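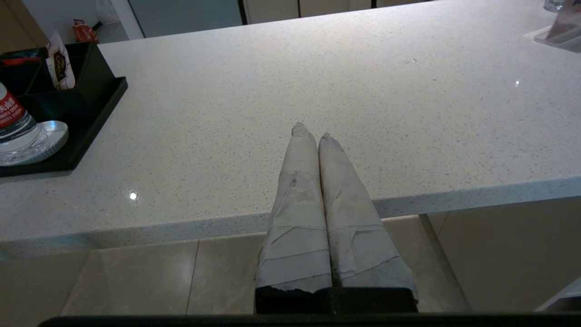 Vlad wrote in after reading our last update: so can it tidy a counter yet, or is it still going to be me with a cloth at 6 in the morning? It's the question we get more than any other, and we like it, so this page is built around it.

Clilton Counter Kit
Parallel gripper, wrist camera and chore software for light arms

The short reply to Vlad is partly. A Clilton on a decent arm can pick up a good share of what people leave lying on a kitchen counter, and it can put those things where you've told it they go. Wiping the counter down afterward is still your job. We're working on that one at Udamside and it's a lot of fun to watch, but we wouldn't let it loose in your house!

What it does well now

Bottles, cups with some weight to them, boxes, cartons and most stand-up snack packets. Anything with two sides you could pinch between finger and thumb. It will set a bottle back down on a coaster, and it's surprisingly gentle about it (this took us most of a winter). It can fill a divided tray one side at a time if you show it which things go on which side.

What it does some days

Clear things. A drinking glass or an acrylic stand is hard for the camera to judge, and on a pale counter under ceiling lights it's harder again. The February software helped a great deal - it takes a second look from a new angle before closing the fingers - but we still tell people to keep the good glasses out of reach. Flat things are the other trouble. A single sheet of paper on polished stone can keep it busy for minutes.

What it doesn't do yet

Wiping, scrubbing, anything with running water, anything with a knife. It won't open a soft plastic bag and look for what's inside. It doesn't do stairs and it doesn't do pets.

About shiny counters

Most test benches are matte and most kitchens aren't. Polished stone throws bright spots back at a wrist camera, and the spots move when the arm moves, so early versions would slow down and fuss over a patch of light as if it were a spoon. The Pumport module compares several views and drops anything that slides around the way a reflection does. Counter edges get their own check too, as a corner is where a bump is most likely. If your kitchen changes from tile to wood partway across the floor and your arm is on a wheeled base, run the floor setup once on each side of the line. 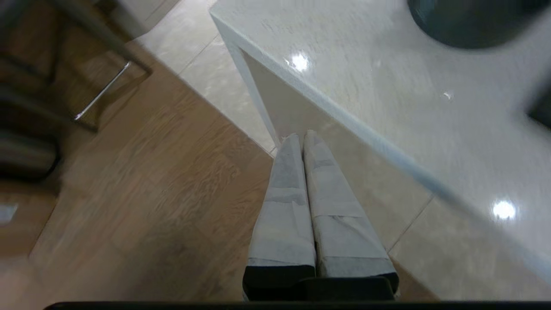 Fingers closed, at the corner of a white counter.

In the workshop

Small shops have been quicker to find uses for it than homes, and we think we know why: the same parts turn up in the same bins every day. One shop has it sorting fittings on the evening shift, and their best run so far was 800 picks with 47 needing a hand. We're delighted with that. A person would have dropped fewer, but a person would also have been very bored.

Details

Fingers: 2, parallel, tapered
Payload: up to 6 pounds with the standard fingers, less for smooth or rounded objects
Camera: wrist mounted, looks out over the fingertips
Software: Clilton base with Pumport included
Setup: an afternoon for one counter, longer if you have a lot of glass

Looking after it

Check the fingers before each session and swap any that are worn or damaged. Wipe the lens with a dry cloth. If picks start landing short, run the counter setup again before you change anything else - someone has usually nudged the arm.

Questions are welcome, chores especially. The Udamside bench tries out reader suggestions every Wednesday, and the next one up is pairing socks.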